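Search jobs and notices
Enter keyword or location

Tray Runner Operators and Home Trial Participants, Irton
Posted in January by Nayara Fontes

Guvel is hiring 4 operators for its Irton site and looking for 16 people to take part in a paid study. Both start from the same change. Until last year our household services crew carried every tray by hand, 2,270 trips in a normal month. A two-armed robot now makes 1,085 of those trips, and the crew's day looks different. There is less lifting and more watching, planning routes and stepping in.

We plan and rehearse the routes in simulation first. Operators work with views like these every shift.
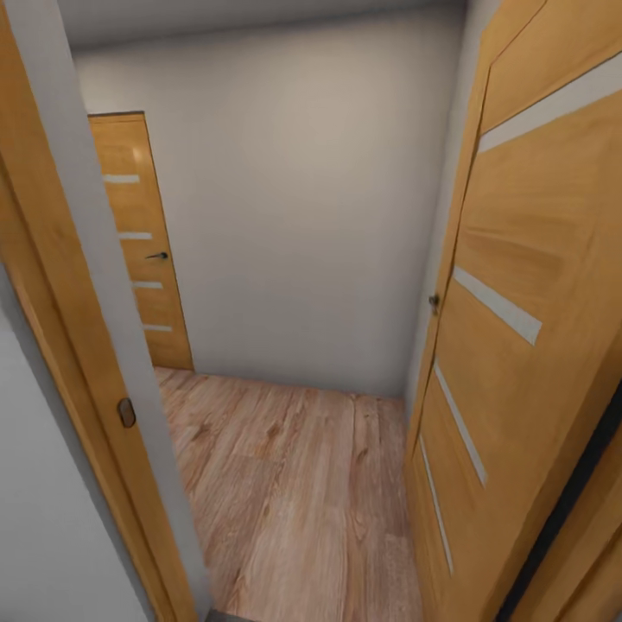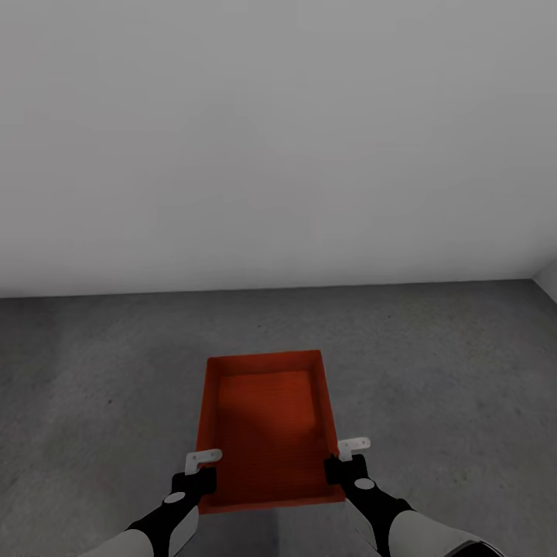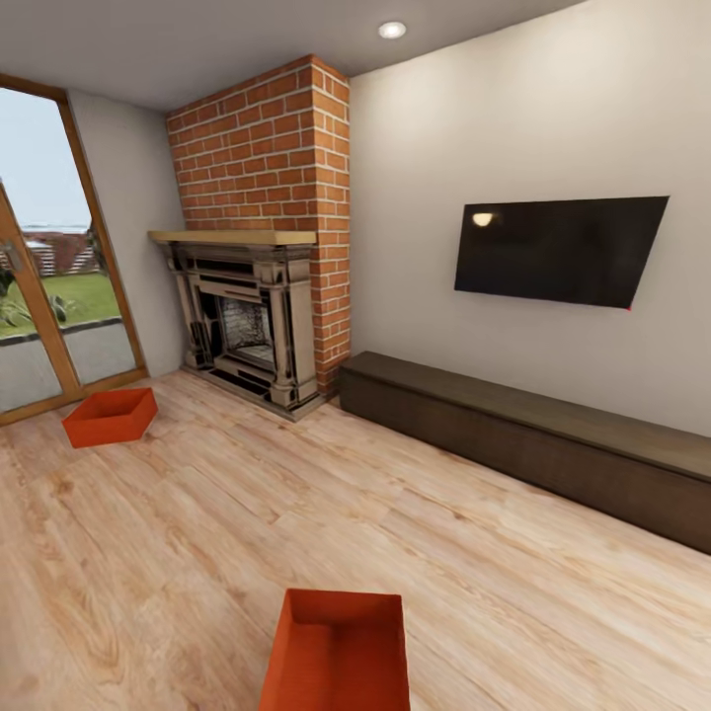
Operators work in pairs. You will go through rehearsal runs, mark where a grip or a turn needs changing, and write a short note for the next shift. You will also spend one day a week on the carrying crew, so that the notes come from people who know the job. No programming is needed. Experience in cleaning, care work, catering or warehousing is welcome. Training is paid and is led by Stelios Kokkinos.

Study participants should have done carrying or tidying work for pay within the past two years. You will watch recorded runs, try the controls and talk with Gladys Mugo about what the robot should do and what should stay with the crew. Sessions last one afternoon. Some are held on Sunday for people who work weekdays. Your answers are not shared with your employer.

No one on the current crew has lost hours because of the robot. Two have moved to operator posts, and their old shifts are being filled separately.

To apply for either, write to Dilruba Abeysekara at the Irton office. Say which one you want and when you can start.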